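I Tried the Eye Patches Every Red Carpet Makeup Artist Seems to Own

August 20, 2026

If you read the same gossip sites I do, you've seen the selfies. Some actress is in the back of a car on the way to a premiere, hair in clips, robe on, with two shiny half-moons stuck under her eyes. For years I scrolled right past them. Then my second kid arrived, I caught sight of myself in the mirror at the dentist's office, and I went home and ordered a jar.

The ones I went for are the Iveo Overnight Call patches, which come 50 to a jar (so 25 pairs, and yes, I did hope for a minute it was 50 pairs). I've been through most of the jar now, and I've also used up a few sachets of the Bomier ones that my sister swears by, so I feel like I can finally say something useful.

First impressions

The jar is pretty. Frosted, heavy, with a little spatula that lives in a slot under the lid so you don't have to dig around with your fingers. I lost the spatula in the first week, of course, and have been using the handle of a baby spoon ever since. Works fine!

The patches themselves are thin and very slippery. If you've ever tried to pick a contact lens up off a wet counter, you know the feeling. Mine slid down to my cheekbones the first three times I tried them, until I figured out that you have to dry your face properly first and skip moisturizer until afterward. The leaflet does say this, in tiny print, on the back. I read it on day four.

They smell faintly of cucumber, and it's gone in a minute or two.

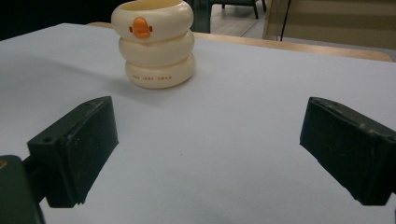 Do they do anything?

Short answer, yes, for a while. I get puffy more than dark, and the puffiness really does go down. I leave them on while I make lunches and get everybody's shoes found, take them off, pat in whatever is left, and I look like a person who went to bed at a sensible hour. By the middle of the afternoon it has worn off and I'm back to being me.

Dark circles are another story. I've got the bluish kind, my mother has them, her mother had them, and I don't think anything in a jar is going to argue with that. The box makes a big deal of "72-hour brightness" and I saw nothing of the sort. Maybe 72 minutes. For the dark part you still want concealer, and I'll say that concealer goes on much nicer over these than over my bare, crumbly morning skin.

I put them in the fridge for a few days because that's what all the celebrity facialists tell you to do. Cold is lovely. Cold is also a shock before coffee, so I've settled on fridge for weekends and bathroom shelf for the rest.

Iveo or Bomier?

The Bomier sachets are thicker, stickier and stay exactly where you put them. You could fold laundry in those, you could probably go for a jog. But they left me a bit pink underneath, and opening a foil packet every time gets old, plus it's a lot of foil. If you travel, get the sachets. If you're mostly at home with a toddler on your hip, get the jar.

My friend Arwel Gittins, who did makeup for touring theater before he moved out here, thinks I'm wasting my money on both. His trick is two cold teaspoons and a nap. I told him I'd love to hear more about this nap. 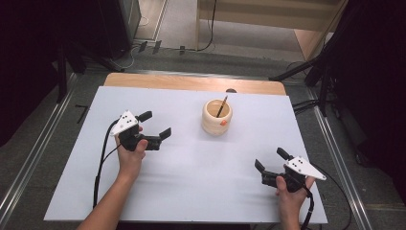 Price and the annoying stuff

I paid full price back in January for my first jar and winced. The second was on sale, and that's when I'd tell you to buy. They do go on sale pretty often, usually right before the big awards shows when everyone is suddenly writing about eye patches again.

A few gripes. The lid doesn't seal well – I tipped the jar over in a drawer and ended up with cucumber goo on my hairbrush. The last few patches dry out unless you turn them over in the liquid now and then. And they stick together, so you go fishing for one and pull up five.

Would I buy them again? I already have. I'm giving the Iveo jar four stars, and it would be four and a half with a better lid. Big sunglasses are still my number one beauty product, though, and mine cost me nothing because my husband left them in the car.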